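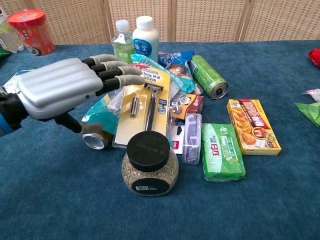 Vol. 10, No. 10, p. 727

4.3 The heap as a unit of household order

Figure 9. A mixed heap: jar of seeds or grains, carded razor, cans on their sides, yellow food box, green wrapped package with a red logo, plastic bags.

Most writing on how people put their shopping away starts at the cupboard door. The goods are assumed to have arrived there by themselves, already speaking to one another in sensible groups. Our households in Clelberg and Clelombridge did not work this way, and neither do the authors. Between the shopping bag and the shelf there is nearly always a stage at which everything is in one place and nothing is where it belongs. We call this stage the heap. The word was used by the participants before we got to it, and we saw no reason to improve on it with Greek.

The heap has been treated in earlier studies as a delay. In the coding scheme we inherited, any item that had left the bag but had not reached storage was marked "in transit," a generous term for a can that spends two days beside the fruit bowl. We recoded these items under their own heading. Once that was done, the heap stopped looking like a gap in the record and began to look like a place with habits of its own, some of them quite fixed.

The first habit concerns neighbors. In a store, a razor and a jar of seeds would never meet. They live in different aisles and are priced by different people. In a heap they lie close enough to touch, as in Figure 9, where the Schick razor on its yellow backing is directly behind the jar. Participants did not find such pairings odd when shown them. Several found it odd that we asked. The division between food and not-food, which every cupboard in the study kept up with some strictness, was simply not in force on the table. One participant described it as "a rule for later," and we have borrowed the phrase in Section 5.

There were limits. Soap was the item most often pulled out early, on the grounds that it makes everything taste of soap. This belief was held about wrapped soap as firmly as about unwrapped soap, and it survived all our follow-up questions. The same participants were happy to leave a package of sponges against a loaf of bread until evening. We offer no account of this, though one of us does the same thing at home.

The second habit concerns shape. Boxes lie flat and are trusted. Jars stand up, or are stood up by the next person who passes. Cans are the restless members of the group: once on its side, a can is a thing with plans. People who would let a heap sit through lunch would still get up to deal with a can near the edge, and then sit down again having put away that can and nothing else. We logged this as "single rescue." It is the most common form of tidying in our notes and the one that participants were least likely to remember doing. The surface matters here. On a bare tabletop the rescue came quickly. On carpet or a thick cloth, cans were left lying down for longer, and people spoke of them as being settled.

The third habit concerns the bags, which are harder to code than anything they ever held. A plastic bag in a heap may be a container, or a wrapper, or trash, or something being saved for the bathroom bin, and it can hold all of these positions at once depending on who in the household is asked. In the teal and white bag in Figure 9 the difficulty is plain enough. Nothing about a bag's outside tells the observer which of these it is. Our early attempts to assign each bag a single status led to long disagreements between coders, and in August we gave up and added the category "bag." Agreement improved a good deal.

Sorting, when it came, rarely began at the top of the heap. We had expected that it would, and our observation sheet was drawn up with numbered lines running from the uppermost item down. The sheet was of little use. Participants began with whatever was cold, or said they did; then they went for whatever was annoying. Frozen food got quick treatment if it was remembered, but its packaging does not always help. A bright box with cooked food pictured on the front reads first as a meal and only second as a thing that needs a freezer, and in the Clelombridge homes such boxes were picked up, admired and put back down more than once. Small clear containers were left until the end. They were described as "easy," a word that in this study was a reliable sign that an item would still be there the next morning.

We also note what the heap does for the people who live with it. While it lasts, the household can see what it has bought. Several participants checked the heap against a list, or against a memory of a list, and some found at this point that they had bought a second jar of something they already owned. The Draltis diary sheets, which ask only where each item was finally stored, miss this moment completely. They also miss the people who cook straight from the heap, so that part of the shopping is eaten without ever being put away. On the diary sheets these items appear as losses.

None of this is to argue for leaving things out. The heap takes up the table, and the table is wanted for other things - homework, dinner, the next heap. The Ibrahim checklist, used in our second round of visits, handles the matter by asking at what point the surface is "needed again," and we found this a better marker of the end of the heap than the moment when its last item was shelved. Quite often the two had nothing to do with each other. The surface was needed, the remaining items were moved together to a chair, and the heap carried on there with the same members in much the same order. Whether a heap on a chair is the same heap was debated at two project meetings. We have coded it as the same, with one coder dissenting, and the chair is taken up again in Section 4.4.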